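Blog > Workspace > Storage

Search this blog Go

Sorting a bench into three baskets

The bench had reached the point where finding a roll of tape took longer than using it. I had been storing small consumables in a single lidded box, 340 mm on the long side, and the box had two failure modes. Anything flat went to the bottom and stayed there. Anything round went to whichever corner was lowest. On Friday I took the box out of service and went over to open baskets.

The baskets are plastic, slotted on the sides, one each in blue, yellow and green. I bought them from Gurton, who sell them singly. Raffaele Piras had recommended the Navon drawer unit, and I did price it, but a drawer unit has to live under the bench or on top of it. Under the bench means bending down for every item. On top means giving up a fixed block of surface whether or not the drawers are full. Baskets can be lifted off when the whole surface is needed. 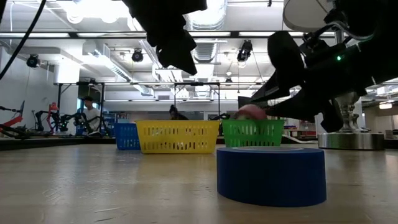
Page last changed: September

The bench top is 1608 mm long. I had one rule for the layout: the baskets go side by side in a row, and the surface in front of the row stays available for work. I had tried stacking on a previous bench. Whatever is wanted is in the lower basket, and the upper one then has to be put down somewhere, generally on top of the work.

Order in the row is blue, yellow, green. I did consider assigning them by frequency of use, with the most-used basket nearest the hand. The difficulty is that frequency changes from week to week and the habit of reaching does not. A fixed order that is slightly wrong is faster in practice than a correct order that keeps moving. I have left it alone.

What goes in which basket took more thought. The first scheme was by material: paper goods, plastics, foam and cloth. It lasted a day. Tape belongs to at least two of those classes, and a sponge is foam until it has been used on something, after which it should not be anywhere near the cloths. The second scheme was by task, and it is the one I would keep:

Green: fixing and wiping. Rolls of tape, sponges.
Yellow: small items and soft items that get used together.
Blue: anything waiting for a decision.

The blue basket needs a limit or it becomes the old box again. Mine is the rim. When something in it shows above the rim, the contents are tipped out and each item is assigned or thrown away. The rim rule does not apply to the other two. A ball in the green basket will stand above the edge whatever you do with it, and it does no harm there. 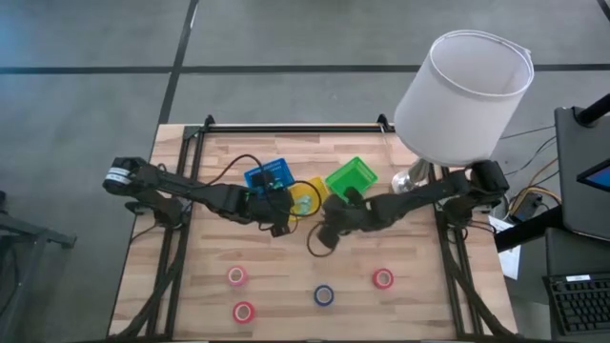

The containers side by side, four rolls of tape on the bench below them.

A few notes on the surface itself. The top is light wood, made up of joined planks, and the color varies from plank to plank between tan, cream and a pinkish brown. I like this for sorting work. A plain white top hides pale items and a dark top hides dark ones. The grain is pale enough that strongly colored plastic stands out against it at a glance. The scuffs are permanent and I have stopped treating them. I used Grasso oil on an earlier top and found that the tape would not stick to it afterward, a real nuisance when tape is how you mark positions.

On marking: I thought about putting a strip of tape down for each basket position and decided against it. The baskets get nudged every time something goes in or out, and a strip would only record how far they had drifted. If the row gets untidy I push it straight with a forearm.

Slotted sides turn out to matter more than I expected when I ordered. The contents can be partly seen from a low angle, so there is less lifting and looking. Dust falls through instead of collecting in the corners. The disadvantage is that narrow things find the slots. Pens are the worst. They go through point first and then catch on the clip. I moved mine to a cup on the shelf.

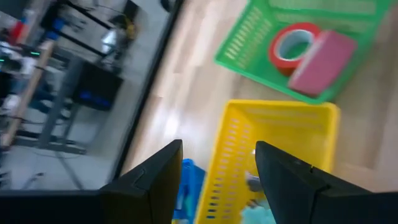 Tape rolls go in flat or on edge, I don't mind which, but they go in first. A roll is rigid and a sponge is not, so the sponge can lean on the roll and still be pulled out with two fingers. Loaded the other way around, the sponge gets pressed under the roll and keeps the dent.

Soft items are harder to keep in order. Folded cloths unfold. I tried Firkeo clips on them for a while and spent more time on the clips than on the cloths. Now they go into the yellow basket unfolded, and small hard items are placed beside them, never on top, where they would work down into the fabric and disappear.

Resetting the bench at the end of the day means picking up whatever is on the open surface and putting it in green or yellow. If I have to think about it, it goes in blue. I do this at 5 p.m., before the light over the bench goes off.

Outstanding: a lid for the blue basket, if Gurton ever list one, and somewhere to put the old 340 mm box, currently on the floor by the door.

This blog uses cookies to remember your preferences. Accept / Manage settings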